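Teaching a Small Arm to Fetch a Pipette: Setting Up the Treno Cell from Bare Bench to First Pick

Updated October 1, 2022

If you've read the earlier pages on this site you know how much I love a small arm doing a fiddly job, and picking a pipette off its stand is about as fiddly as bench work gets! The tool is light, top-heavy, oddly shaped and designed from end to end for a human hand. This page covers how we set up the Treno cell for it: mounting, cloth, gripper, wrist camera, stand position, waypoints and the weekly care that keeps it all repeatable.

I'm assuming you already have a six-axis arm that moves, a two-finger parallel gripper that opens and closes on command, and some way to jog the tool in small steps. We run Laston, our own little motion scripts, but nothing on this page depends on them. If your controller can store a pose and replay it, you're set.

What you'll need

The arm, its pendant or laptop, and an emergency stop you can reach while sitting down
A parallel gripper with flat finger pads
A small camera for the wrist, with a short, flexible cable
A pipette stand with an open front
One single-channel pipette you don't mind dropping (you will drop it)
A plain dark cloth for the work surface
Hex keys, a torque driver if you have one, removable thread locker
A paint pen, masking tape and a steel ruler

Step 1: Fix the arm before anything else

Bolt the base down to something that doesn't move. Our first version was clamped to a lab table with a drawer in it, and every time somebody opened the drawer the whole calibration went for a walk. The Seltden bench we moved to in April is heavier and has threaded inserts, so the base plate goes straight down on four bolts.

Tighten the bolts in a cross pattern, first by hand, then a quarter turn at a time. Push on the shoulder of the arm with the power off. If you feel anything shift under your palm, stop and find it now. Then run the arm through its full reach at low speed with nothing on the bench at all, and watch the cable loop at the wrist the whole way.

Step 2: Lay the cloth

A bare bench reflects the room lights straight back into a wrist camera, and a shiny patch can look a lot like an edge to a detector. A dark, textured cloth fixes most of that in one go. Tape the corners underneath the bench, where the tape can't snag the fingers.

Smooth it by hand from the middle outward. You won't get rid of every crease and you don't need to, as long as the spot where the stand's feet sit is flat. A fold under one foot tips the stand, and by the time that tilt reaches the pipette tip it's easily enough to spoil a grasp. I check with the ruler laid flat on the cloth: if it rocks, I smooth again.

Step 3: Fit and square the fingers

Take the gripper off the wrist for this. You'll do better work sitting down with it in good light.

Remove the linkage screws one finger at a time, clean the threads, add a tiny drop of removable thread locker and put them back loosely. Close the fingers on a flat steel ruler held upright between the pads. With the ruler pinched, tighten the screws evenly. Open, turn the ruler end for end, close again and look for light between pad and steel. An even fit on both sides means you're square.

Now the fun bit: put a paint-pen stripe from the head of each screw onto the plate beside it. A stripe that no longer lines up tells you a screw is backing out long before you'd feel play in the finger. It takes two minutes, and I'd do it on any gripper I own.

Refit the gripper, run the wrist to both ends of its travel, and open and close 28 times. Listen while it does. A healthy gripper sounds the same every time – a click that comes and goes usually means a screw is touching something it shouldn't.

Step 4: Mount the wrist camera

Aim the camera so both fingertips are in view along the bottom of the picture, with the space in front of them filling the rest. It's tempting to point it higher to see more of the bench. Please don't! The fingers are your reference. With them in view you can judge left, right and opening width in every single image.

Lock the exposure and the focus. Auto exposure will hunt whenever the arm swings from the dark cloth to a pale wall, and your detector will see two different worlds. We set ours with the arm parked halfway to the stand and leave it there. Route the cable back along the forearm with enough slack for a full wrist turn, and fasten it at the elbow.

Save a reference picture from your home pose, fingers fully open. You'll be comparing against it every week.

Step 5: Place the stand and find your approach

Stands deserve more thought than they usually get. The bar has to be high enough that a hanging pipette clears the surface completely, and the front has to be open enough for two fingers and a wrist to get in. Put the stand well inside the arm's reach, never out at the limit where the elbow is nearly straight and small corrections become big joint moves. Tape around the feet once you like the position, then save a waypoint at a generous standoff. Our file calls it Pant, for no reason I can now remember, and every pick and every return goes through it.
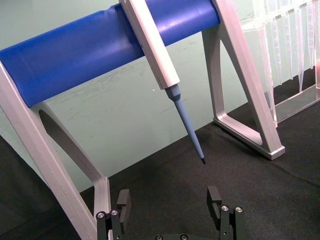 Coming in from low and slightly to the left is the approach I like best for this job, with the fingers wide open and the whole tool still well ahead of them. You want to line up in the open first and only then close the distance, in small jogs with a look at the camera between each one. Center the gap between the fingers on the pipette before you go any higher. In our view the dark end of the tip cone sits over the gap with clear space on both sides, and that is a lovely easy thing to check. The leg to watch is the left one, which comes right down beside the left finger, so I do any sideways correction back at standoff and keep the final moves as straight as I can. The clear rack on the right is another thing to teach with care: transparent acrylic gives a detector very little to hold on to, so give it a keep-out box in software and don't trust the camera to find it.

Step 6: Teach the grasp

From the aligned pose, jog toward the body of the pipette. Grip on the handle, never on the tip cone, which is slim, tapered and only too happy to slide out of flat pads. Close slowly at the lowest force your gripper offers and raise it one notch at a time until a gentle tug with your own fingers doesn't shift the tool.

Save three poses: aligned, at the handle, and lifted clear of the bar. The lift needs its own pose because the tool has to come off its hanger before it can travel. Pull it forward too early and the stand comes along too, which is exciting exactly once.

Run the sequence at ten percent speed with your hand on the stop. Then run it backward and put the pipette back. The return is harder than the pick, so practice it more. I don't raise the speed until I've had 19 clean returns in a row, and a single bump against the bar sends me back to zero.

Step 7: Keep it healthy

Every morning, before the first run: look at the paint stripes, wipe the finger pads with a dry lint-free cloth, and check the tape around the stand's feet.

Every week: take a fresh picture from home and flip between it and the reference. If the fingers have moved in the view, either the camera has slipped or a finger has. The ruler test will tell you which. Smooth the cloth again while you're there.

Every 1000 cycles: take the gripper off, clean it, check the linkage for play, renew the thread locker and repaint the stripes. Our counter stood at 2430 when I wrote this page, and the pads were still the original pair.

When something goes wrong

The fingers close to one side of the handle. Check the stand first, then the camera. A nudged stand is far more common than a slipped camera.

The pipette swings after release. You're opening too fast or letting go too high. Lower the return pose a hair, open at a crawl, and wait a second before backing out.

The detector sees the bar but loses the tool. Look at your lighting. A glossy bar throws a bright streak that can swamp a pale handle, and moving the lamp a little to one side often brings everything back.

The arm stops with a force error on the way in. Go back to Pant, open fully and look at where each finger is relative to the legs of the stand before you try again.

Next page: fitting a fresh tip from a box, which needs a firm push straight down and a different set of force limits.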